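3.2 Simulationsumgebung und Aufgabenstellung

Das Projektseminar sah vor, dass jede Gruppe einen vollständigen Navigationsstapel für einen bodengebundenen Lieferroboter entwirft, implementiert und in einer gerenderten Stadtumgebung erprobt. Die Bearbeitung erfolgte in zwei Phasen. In der ersten Phase stand ausschließlich die Wahrnehmung im Vordergrund, also die Segmentierung begehbarer Flächen aus monokularen Bildern. In der zweiten Phase wurde die Segmentierung mit einem lokalen Planer gekoppelt und der Regelkreis geschlossen. Reale Hardware kam in keiner der beiden Phasen zum Einsatz.

Als Simulationsumgebung diente Cellura, eine an der Professur gepflegte Erweiterung einer verbreiteten Spiele-Engine. Cellura stellt neben dem Farbbild eine Tiefenkarte und eine pixelgenaue Klassenzuordnung bereit. Von den verfügbaren Stadtmodellen wurden zwei ausgewählt: Palmont für das Training und Pryor für die abschließende Bewertung. Die Gruppen hatten bis zur Abgabe keinen Zugriff auf Pryor. Abbildung 4 gibt einen Kreuzungsbereich aus Palmont wieder, der als Startpunkt der Pflichtaufgabe festgelegt war. 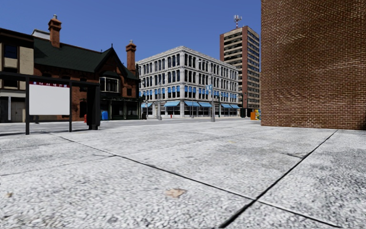 Palmont, Juni

Abb. 4: Startpunkt der Pflichtaufgabe, gerendertes Farbbild ohne überlagerte Klassenzuordnung. Gehwegplatten mit dunklen Fugen, links das Wartehäuschen, rechts die fensterlose Ziegelwand.

Der Startpunkt wurde gewählt, weil er mehrere bekannte Fehlerquellen der Flächensegmentierung auf engem Raum vereint. Die gesprenkelten Platten weisen eine grobe Textur auf, und die beiden dunklen Fugen kreuzen sich im Nahbereich. Im Basismodell, das allen Gruppen als Ausgangspunkt zur Verfügung stand, führten solche Fugen wiederholt zu einer Aufspaltung der begehbaren Fläche in getrennte Regionen. Der lokale Planer interpretierte die Trennlinie dann als Hindernis und forderte eine Umfahrung an, die geometrisch nicht erforderlich war.

Eine zweite Schwierigkeit betrifft das Wartehäuschen. Das hellgraue Feld zwischen den Pfosten endet deutlich über dem Boden, so dass darunter eine Öffnung verbleibt. Eine rein bildbasierte Segmentierung ordnet den Boden in dieser Öffnung zutreffend der begehbaren Fläche zu. Für die Pfadplanung ist diese Zuordnung unzureichend, da die lichte Höhe nicht berücksichtigt wird. Die Aufgabenstellung verlangte deshalb eine Prüfung der Durchfahrtshöhe anhand der Tiefenkarte – die konkrete Umsetzung blieb den Gruppen überlassen.

Schmale Objekte im Mittelgrund, darunter Laternenmasten, Pfosten und Hydranten, bilden die dritte Fehlerklasse. Sie nehmen nur wenige Pixel ein und gehen bei der Verkleinerung der Eingabebilder leicht verloren. Drei Gruppen arbeiteten mit einem zusätzlichen hochaufgelösten Bildausschnitt entlang der geplanten Trajektorie, die übrigen erhöhten die Gewichtung der betreffenden Klassen in der Verlustfunktion. Der Ausschnitt verlängerte die Rechenzeit je Bild, veränderte aber das Verhalten des Planers im Nahbereich nicht.

3.3 Datengrundlage

Aus Palmont wurden 4000 Bilder mit zugehöriger Klassenzuordnung exportiert. Nach dem Entfernen nahezu identischer Ansichten verblieben 2092 Bilder für das Training. Die Auswahl erfolgte mit einem von Jolene McPhee bereitgestellten Skript, das die Ähnlichkeit aufeinanderfolgender Ansichten im Merkmalsraum des Basismodells bestimmt. Eine manuelle Nachkontrolle fand nur für die Kreuzungsbereiche statt. Dabei fielen einzelne Bilder auf, in denen verfärbte Bodenbereiche fälschlich der Klasse Fahrbahn zugeordnet waren. Diese Zuordnungen wurden korrigiert und die Bilder im Datensatz belassen.

Beleuchtung und Witterung wurden nicht variiert. Alle Trainingsbilder entstanden bei wolkenlosem Himmel, was die Vergleichbarkeit zwischen den Gruppen erleichtert, die Übertragbarkeit der Ergebnisse jedoch einschränkt. Eine Erweiterung um nasse Oberflächen und tiefstehende Sonne ist für den nächsten Durchgang des Seminars vorgesehen.

3.4 Ablauf und Bewertung

Die Läufe wurden über den Auswertungsserver Nudbridge gestartet. Jede Gruppe konnte ihren Stand wöchentlich einreichen; Annahmeschluss war jeweils am Donnerstag. Nudbridge protokollierte die gefahrene Trajektorie, Kontakte mit der Umgebung und Stillstandszeiten. Ein Lauf galt als gültig, wenn der Zielpunkt ohne Kontakt erreicht und der Gehweg nur an den freigegebenen Querungen verlassen wurde. Abgebrochene Läufe gingen als ungültig in die Wertung ein und wurden nicht wiederholt, sofern kein Fehler des Servers vorlag.

Die Note setzte sich aus dem Ergebnis in Pryor und einem schriftlichen Bericht zusammen. Im Bericht war mindestens ein ungültiger Lauf zu analysieren, einschließlich der Segmentierungsausgabe unmittelbar vor dem Abbruch. Die Berichte bilden die Grundlage der Fehleranalyse in Abschnitt 4.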